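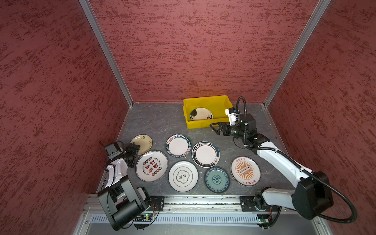

Plate Hire and Plate Return FAQ
Hendley Tableware Loans, Lurkinport

Most of what people email about is on this page. Please read it first, April is nuts and I answer everything at night.

What do you lend?

Plates. Round ones, mostly. Some plain cream, some with dark rims, a good many with Chinese lettering (the calligraphy ones go out first, every time). Bowls when we have them. No cups, no silverware, no tablecloths. Try Birkico for cups.

Can I get a matching set?

Sort of. Plain white, yes, up to 46. Patterned plates are mixed by design, you get an assortment. If you need every place setting identical, order plain.

What does HAO SHI HAO WEI mean?

Depends on the characters behind it, but people mostly read it as good food, good taste, something close to that. It runs round the border of the navy rim plate. We get asked a lot. The "Just to Eat Eat" one, no idea, it came like that and it's the most requested plate we own.

And the 食味 plate?

Flavor, the taste of the food. It's the one with the cloud shaped outline in the middle. Nice under dumplings.

How do I pack plates to bring them back?

In a hard bin with proper sides. Scrape first. Stand plates on edge and lean them on the side of the bin, rims down, biggest at the back. Small ones go in last. Dish towel between each one, paper towel if you've run out. Don't pack past the rim or the next bin stacked on top sits on your plates.

Why on edge and not stacked flat?

A flat stack puts all the weight on the bottom plate. One pothole and that's the one that goes. On edge they take a bump better. Flat is OK for carrying four across a kitchen, not for a car.

Do I have to use a yellow bin?

Any solid one is fine. Cardboard gets soggy and the bottom falls out. Laundry baskets have holes and are too bendy.

Can I sort them out on the floor?

Sure, a counter is easier on your back but lots of people run out of counter. Spread them out so none overlap, check each one, then load. Put a towel down on stone or tile. Keep the dog out.

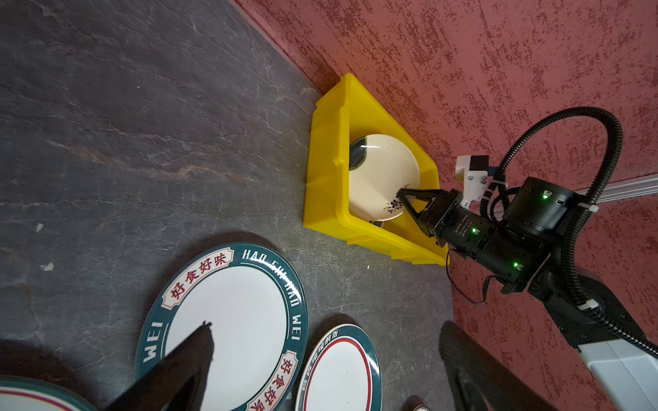 How long can I keep the plates?

Four days is standard, counting pickup day and return day. Longer is usually ok outside of April, just ask when you book so we can move things around.

Do I need to wash them?

Scrape and rinse is enough. We run everything through the machine again anyway. Please don't leave sauce to dry on overnight, the small characters near the rims hold on to it and then it's me with a toothbrush.

Dishwasher safe?

Plain ones yes. Printed rims, gentle cycle, top rack if they fit. No scouring pads on any printed plate. The black floral ones by hand please, lukewarm water, soft sponge.

Microwave?

Plain cream and plain white only. Nothing with a metallic line. If your not sure, don't.

I broke one. Now what?

Tell us at return, that's it. Wrap the pieces in newspaper and mark the bundle SHARP. One broken plate per order is covered. After that it's replacement cost, which is on your order sheet. Chips count as broken, we can't send chipped plates out again.

I'm missing one and I know I packed them all.

Check the bottom of the bin, small plates slide under the big ones. Then the fridge, under whatever leftovers. Then the neighbor. Still gone, email us.

Do you deliver?

Inside Lurkinport, for orders of 14 plates or more. Outside town it's pickup only for now. Pickup is from the side door, ring twice.

What time is pickup?

8 am to noon, and again 4 pm to 6. Not in between, really not, the door is locked.

How many plates do you have all together?

Just over 3,000 at last count, including the Arabzadeh plates that came to us when the restaurant closed. Those are the heavy ones. Bring help if you're ordering a lot of them.

Can I donate plates?

Yes please, if they're round, unchipped and bigger than a saucer. Odd ones welcome. No square plates, they dont fit the racks.

Who do I talk to about a big event?

Bijan Shirazi does all the large orders. Put EVENT in the subject line along with the date and headcount. Also say if it's buffet or sit down, buffet needs more plates then you'd think.

Deposit?

Cash or card at pickup, back to you when the bin is checked in. Checking takes a few minutes, please wait while we do it.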